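5.3 Der Greifverlust im Zweiarmbetrieb

Eigentlich wollte ich diesen Abschnitt kurz halten, aber der Fehler hat uns den halben November gekostet, also bekommt er jetzt doch seinen Platz. Im Versuchsstand Pluditz arbeiten zwei Arme nebeneinander, und solange nur einer von ihnen etwas hält, läuft alles wunderbar. Sobald aber beide gleichzeitig in Bewegung waren, öffnete der Greifer mitten in der Fahrt — ohne Warnung, ohne Eintrag im Fehlerprotokoll. Bei 600 Läufen mit zylindrischen Objekten ist uns das viermal passiert. Klingt nach wenig, ich weiß! Nur darf ein Greifer, der etwas festhält, eben gar nicht von selbst aufgehen, schon gar nicht neben einem zweiten Arm.

Mein erster Verdacht fiel auf die Reibung. Glatte Oberfläche, runder Querschnitt, dazu eine Kraftregelung, die wir aus Skunura übernommen und nie richtig nachgestellt hatten (ja, das hätten wir früher machen sollen). Ich habe also die Klemmkraft erhöht und mich gefreut, als zwei Tage lang Ruhe war. Am dritten Tag fiel wieder ein Zylinder. Abb. 4 zeigt den Griff aus Sicht der Handgelenkkamera, mit dem hellen blaugrauen Zylinder zwischen den beiden schwarzen Fingern und links dahinter einem Teil des Nachbararms.

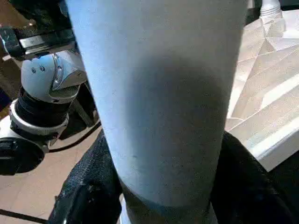
Abb. 4: Zylindrisches Objekt im Greifer, Ansicht der Handgelenkkamera.

Quinlan wandte beim Lesen der ersten Fassung ein, die Reibung könne es nach unseren eigenen Daten nicht sein: Ein rutschendes Objekt ziehe die Finger nicht auseinander, bei uns aber hätten die Encoder jedes Mal eine aktive Öffnung gemeldet. Man solle lieber nachsehen, wer den Öffnungsbefehl geschickt habe.

Das saß, und der Einwand war völlig richtig. Wir haben daraufhin den Busverkehr mitgeschnitten und den Übeltäter nach einer Woche gefunden. Die Middleware Dremevon vergibt beim Wiederverbinden die Kanalnummern neu, und wenn ein Arm kurz die Verbindung verlor, landete sein Ablagebefehl beim anderen. Der führte ihn brav aus. Seither prüft jeder Greifer die Absenderkennung und verweigert das Öffnen, solange die Fahrt nicht beendet ist. In 1.000 weiteren Läufen trat der Fehler nicht mehr auf — ein Beweis ist das natürlich nicht, und der Not-Halt hängt weiterhin am selben Bus. Dazu mehr in Abschnitt 5.4.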